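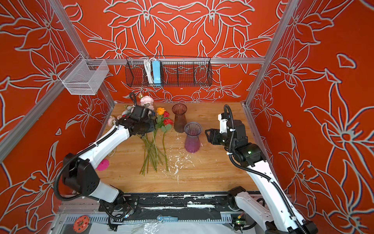 Vibeke Lykkegaard wrote to us that she had kept her copy of The Clilcombe Daily Readings beside the kettle all through a long winter, and that it was the first devotional she had ever managed to finish. We were so pleased to have her letter, and quite a few of you have told us much the same thing since (one reader is on her third time through!).

The Clilcombe Daily Readings
Compiled by Dagný Vídalín
Published by Sollholm

Dagný began gathering these short readings for her own church, where they were handed out on a folded sheet with the Sunday notices, and it took a good deal of coaxing before she would let anyone make a book of them. Each one gives a passage of Scripture, a page or so of gentle comment and a prayer to close. You can read one comfortably before the toast is done, though plenty of people like to linger.

The readings follow the church year, starting in December with Advent, but there are no dates printed on the pages, so you can begin on any Tuesday you like and never feel you have fallen behind. The Psalms get a generous share, and there is a lovely run on the book of Ruth — my own favourite part, if I may say so.

Details
Hardback, 300 pages
Ribbon marker
Larger print than our earlier Hedegaard edition
Index of Bible passages at the back

Also available as a smaller paperback of 106 pages, with the Advent and Christmas readings only.

Church groups ordering 7 copies or more may have them sent in one parcel. Please allow 4 working days for us to pack your order, and do put a note in the box at the checkout if a copy is meant as a gift — we will gladly leave out the invoice.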